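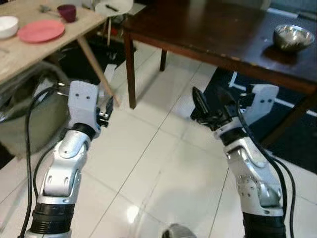 Chapter 4
Work Surfaces and Floor Finishes in the Teaching Kitchen

4.1 Scope

This chapter deals with the horizontal surfaces of a small food preparation room: the tables on which work is done and the floor on which the tables stand. Fixed benches are covered in Chapter 5. The opening photograph shows two tables, one dark and one light, on a white tiled floor, with a stainless steel bowl on the darker top. Both tables are wood. Similar pairings are common in rooms converted from domestic use, and they raise most of the questions treated below.

On completing the chapter the reader should be able to specify a table finish suited to wet or dry work, calculate clearance between free-standing tables, and prepare a cleaning schedule for a tiled floor.

4.2 Terms

Top: the upper working face of a table, including its edges.
Clearance: the shortest horizontal distance between two tables, measured at the tops and not at the legs.
Glare: reflected light from a surface or vessel that interferes with the view of the work.
Set-down area: any part of a top reserved for vessels not in use.

4.3 Colour and reflectance

A glossy dark top reflects overhead lighting as distinct bright patches. Flour, salt and other pale residues show clearly against it, but water marks may be lost in the reflections. A pale top behaves in the opposite manner: dark residues are conspicuous and pale ones are easily missed. Inspection after wiping should therefore be made from at least two positions.

Polished steel vessels add to glare. The interior of a mixing bowl acts as a concave mirror, and its brightest area shifts as the observer moves. Where measuring or colour matching is carried out, bowls are kept in the set-down area until required.

4.4 Clearance

In the Erton layout, used for the worked problems in this book, a clearance of 500 mm is allowed where a passage serves only for cleaning. The set-down area extends 450 mm from the end of each top. Neither dimension is sufficient for two people to pass, and aisles are treated separately in Section 4.6. Table legs set in from the corners do not alter the figure.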